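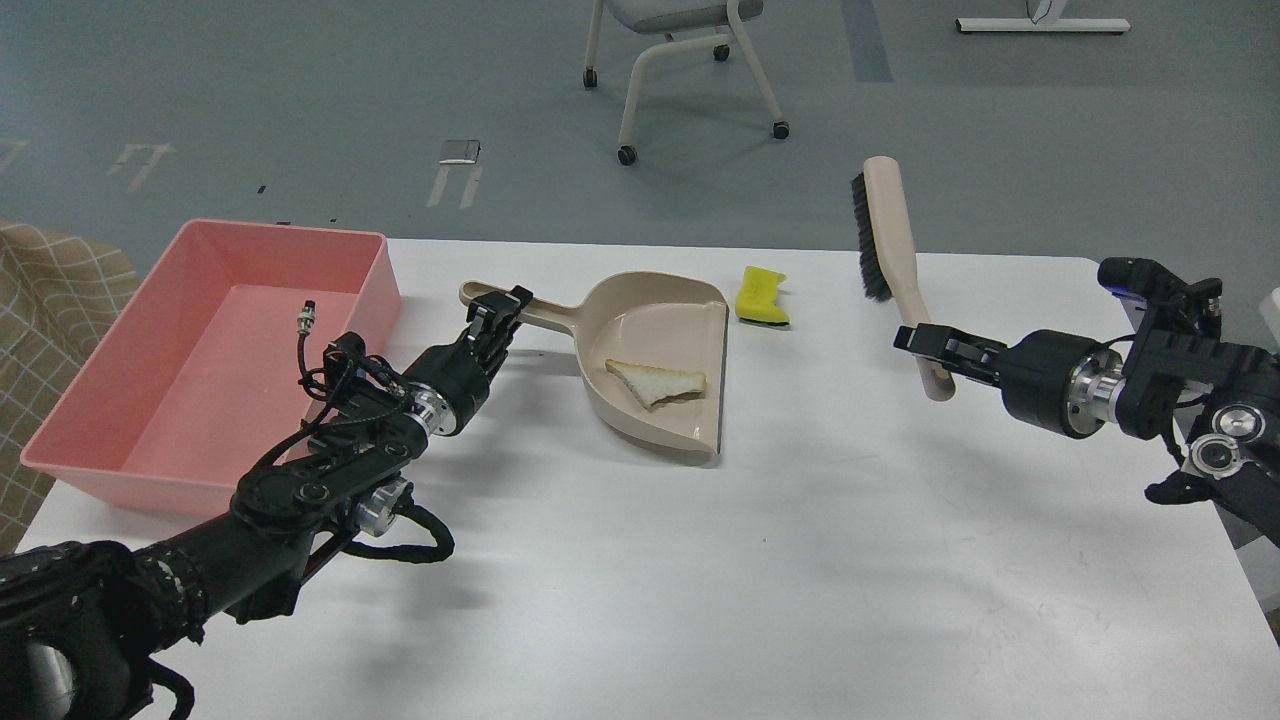
Table clearing with dustpan and hand brush, left and right arm.

From: Catríona Noonan
To: Jalport floor list
Subject: Re: Who does the tables after the switch?

Afonso Cunha wrote on Monday:
> I've read the notice twice and I still don't know what my job is in May.
> It says the arms will take over "routine surface cleaning" in the break
> area. Fine. Does that mean the evening crew loses those hours, or do we
> stand next to the thing and watch it? And who gets called when it drops
> a brush? At Plolmont they were told nothing would change and then the
> schedule was redone in a week.

Afonso, and everyone else who wrote to me off the list,

I'll answer what I can. Some of this was settled at the meeting with Brikarum and some of it wasn't.

Hours first. No one on the evening crew loses hours through the end of the trial. I have that in writing from Neves and I'll forward it to anyone who asks. After the trial there is no promise either way, and I'm not going to pretend there is one.

The work does change. The arms do tables only. The picture at the top has the kind of job they are being set up for: a piece of bread in the dustpan, the pan in one gripper and the brush in the other. Floors, sinks, restrooms, the fridge and anything with glass in it stay with us. So does emptying the trash, which the first notice left out.

There will be one attendant per shift. That person sets out the tools, clears personal items off the tables before a run, and stops the arms if something goes wrong. If a brush gets dropped, stop first and then pick it up. Do not reach in while they are moving, even if it looks like they have finished – they pause between steps.

The attendant is paid at the lead rate for the full shift. The draft said only for the time the arms were running, and we got that changed. Training is paid too. Sign up on the sheet by the time clock. People with the most evening shifts go first.

On the log: each run gets written down, with stops and the reason for them. Brikarum wanted the attendant's name on every line. We asked for shift only, and that is what the new form has. If you are handed an old form with a name column, leave it blank and tell me.

What I don't have yet is an answer on breaks. If the attendant goes to lunch, either the arms stop or somebody covers, and Neves hasn't said which. Until they do, switch them off when you go.

Afonso, you asked about Plolmont. I called over there. The schedule was redone, and two people moved to mornings who didn't want to. Our letter says shift changes need 50 days' notice during the trial. Please read that paragraph before you sign up, and send me the wording you think is weak.

Catríona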